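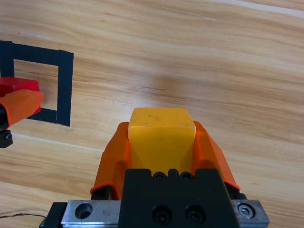
Open Day at the Toltora Workshop

We had such a lovely turnout at Pevarstead in September that I promised I'd get the pictures up within the week, and of course it has taken me a good deal longer than that. My apologies to everyone who wrote to ask! The hall opened at 8 in the morning for the people setting up, and by the time the kettle had boiled there were already families peering in through the side door, which we took as a good sign and let them in early.

For those who couldn't make it, the Toltora workshop is the one at the back of the old Gauthier building, past the bicycle racks. Over the whole day we had about 700 visitors through, which is a great many for a building with one staircase, and the robot arms were easily the favourite. We ran the block demonstration in sessions of 30 minutes, with a bit of a breather between them so the next group could shuffle forward and the smallest ones could be moved to the front where they belong.

The task itself is as simple as we could make it. There's a square of black tape on the table, there are some coloured blocks, and the arms pick blocks up and put them where they're wanted. I must have watched it more times than was sensible for somebody who was meant to be looking after the sandwiches, and I still found myself leaning in.

Red and yellow at the square

A red block inside the tape with a yellow one resting up against it, and the orange fingers spread wide open over the bare wood. Quite a few visitors asked whether the fingers were soft. We had a spare pair out on the side bench for people to squeeze, and they came home rather sticky.

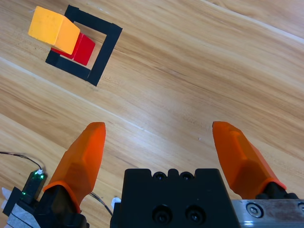

Questions from the floor

The questions were a real treat this year. The neighbours from Jeditz sent a whole busload — 32 of them, with their own thermoses — and they kept our presenters on their toes all through the afternoon. One gentleman wanted to know how the arm decides how hard to squeeze, and a girl in the front row asked if it ever gets bored, which got the biggest laugh of the day and a surprisingly thoughtful answer.

A good many people also asked about the tape. It's ordinary black tape, and it gives everybody in the room, grown-ups included, a clear idea of where the middle of things is meant to be. It also peels up cleanly afterwards, and I was grateful for that when it came time to tidy the table.

Yellow in the grip, red in the square, and a green block sitting off to one side on the wood. The green was the crowd's favourite colour by a long way, judging by the calling out. 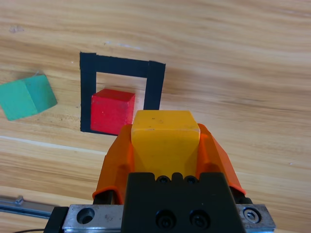 We did run over in the last session, I'm afraid, and the people waiting on the stairs were very patient about it. Next time we'll put a few more chairs in the corridor and start the tea a little earlier. If you took pictures of your own and would like them added to this page, please drop them in at the workshop desk or send them along to the usual address, and do let us know if you'd like to be told when the next open day is coming up.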